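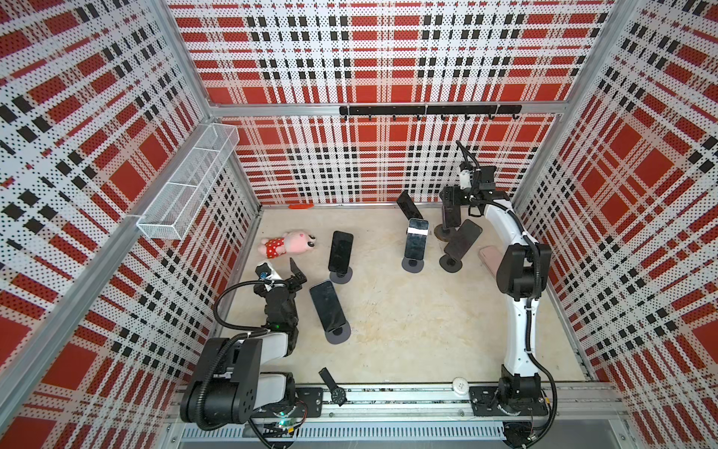
Workshop Tips: Software for Two-Arm Cells

Issued by Tratavmont Technical Services, 2022-08-24

Set the keep-out zones first. Enter the side and back panels in the planner as solid surfaces with a margin of 30 mm, and include any hooks or baskets attached to them.

Limit the speed. New motion plans are to be run at 80 mm per second until both arms have completed the full path.

Phones on stands require particular care. A glossy screen may return false depth readings, so the stand base should be used as the reference for the grasp pose — the screen edge is not reliable. Items lying flat need a separate approach angle.

Soft toys should be given a loose bounding box. Close the gripper by force limit, not by width.

Reserve the shared area. Only one arm may hold the center zone at a time, and the planner must release it before the other arm moves.

Save the log after each change of settings. Files over 3,000 lines should be split before they are sent to Nives Benedetti for review.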